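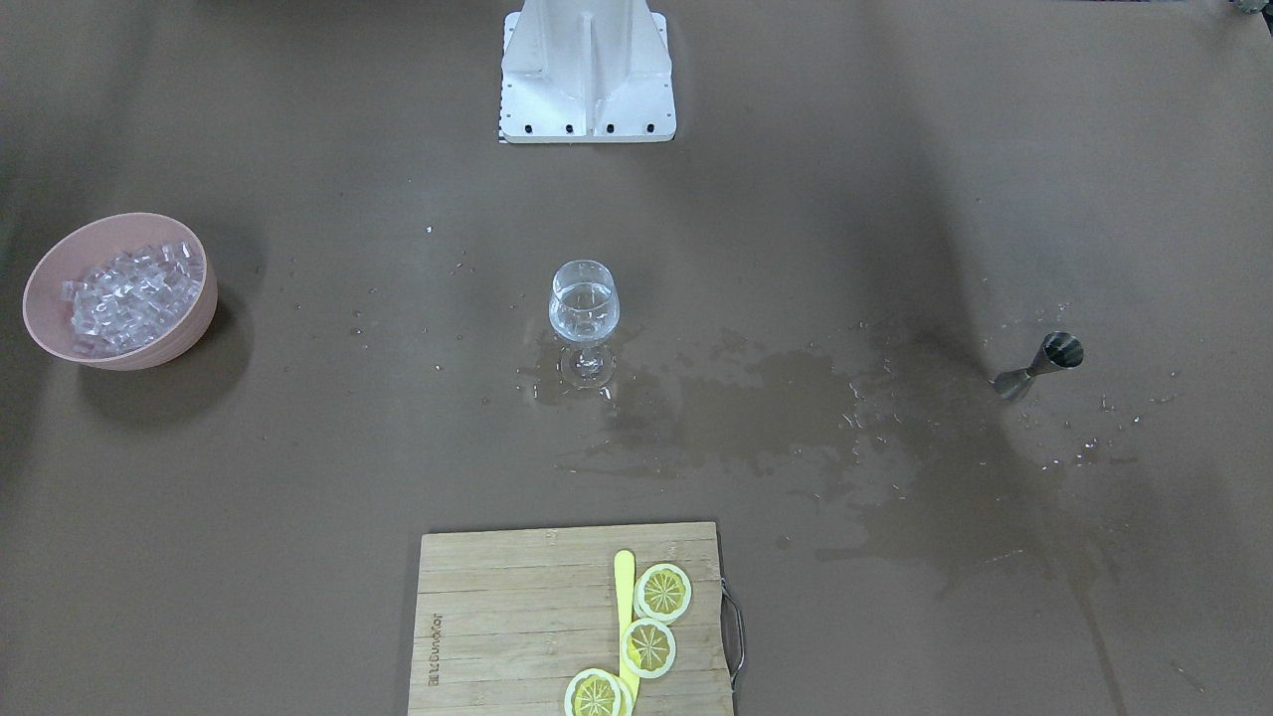 09/10/2020

Still not convinced that a glass of water needs a recipe. Drundance has a page on it, 897 words long, which I read at lunch with my sandwich in the other hand. Stemmed glass, cubes from a bowl, water, and then something from a bottle that they happen to sell. The claim is that big clear cubes melt slower and "keep the flavor open." What flavor? It's water until you put something in it.

I'll give them the cubes. Clear, square, and they catch the light nicely in the pink bowl, which is a plain plastic thing and looked better than it had any right to. The tray is from Skolto and takes 5 hours, says the label. I don't believe that number any more than I believe the rest of it. I left mine overnight.

The brown covering on the table was supposed to make wiping up easy. Well, it goes dark wherever water gets on it, and there was a lot of water on it today. A big blotchy patch spreading out from the glass, drops all over, more of them between the bowl and the glass. You can't put down brown paper or anything like it and then act surprised. Otano swears by their table roll for "wet prep," and I'd like to see their table.
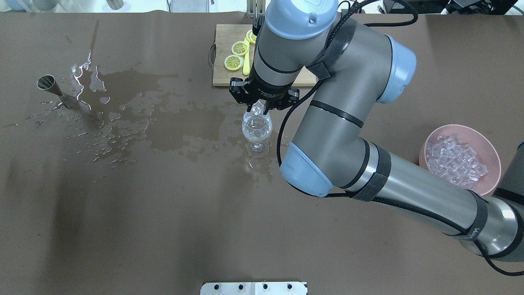
Then there's the order of things. Drundance says ice first, always, and pour after. Chaudhary, on the back of the syrup bottle, says fill the glass halfway and drop the cubes in gently. They can't both be right, and I suspect it makes no difference to anyone past the first sip. What I do know is that a cube let go over a glass that's already half full has to push something somewhere. A round glass on a short stem doesn't help.

The syrup was $2 off and still too much. Haven't opened it. 40 servings, supposedly, if you pour like a bird.

Need to look for the old tablecloth, the wipeable one I put away in March. Also more dish towels.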